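Setting Up a Small Wash Station Without a Built-In Counter

A freestanding basin and a side table can do the work of a fitted counter in a studio, break room or laundry corner. The notes below cover layout, surfaces and daily upkeep.

Placement

Put the table next to the basin, with its top no higher than the basin rim. Splashes then fall on the table and can be wiped up, instead of running down the basin frame. Leave 2 inches between the table and whatever stands behind it. A tall cabinet needs more if its doors swing low.

Allow 12 inches of clear floor at each side for a mop head. Power cords go along the wall, never across the standing area. A plug left on the floor should be moved before any water is run.

Table top

Keep five items or fewer on the top. A workable set is a cleaning pad, a bottle of cleaner with a closing cap, and one cup for stirrers or picks. Cups and glassware in use belong on a separate counter, away from the cleaner.

Store the pad at the back edge, on its side if it will stand. A pad left flat stays damp underneath and marks a white top. Rinse it after each use, squeeze it and replace it when the surface begins to shed.

Clear crumbs dry. Use a folded paper towel and draw them toward you into the other hand, then wipe with a damp cloth. Wiping first turns crumbs into paste, which collects at the joint between top and leg.

Wire shelf

A wire shelf drains and lets air through, but small items tip or fall between the wires. Cut a liner from stiff plastic mesh and fix it with two cable ties. Keep the load light and near the legs. Wipe the wires once a month with a cloth wrung out in warm water and dry them the same day; rust starts at the welds.

Basin on a metal frame

Check the frame for level with 700 ml of water in the basin. The water should leave no pool away from the drain. Adjust the feet and repeat. Dry the base of the faucet at the end of the day, especially on a black finish, where scale shows early.

Polished floors

Dust mop before wet mopping. Use a neutral cleaner at the dilution on its label and change the water when it turns gray. Vinegar etches real marble.

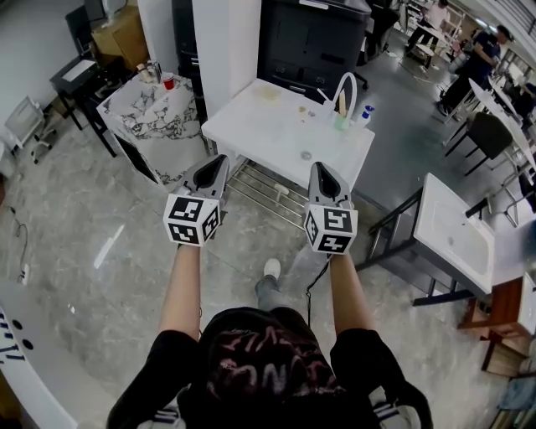

White table with wire shelf, between the pedestal counter and the basin.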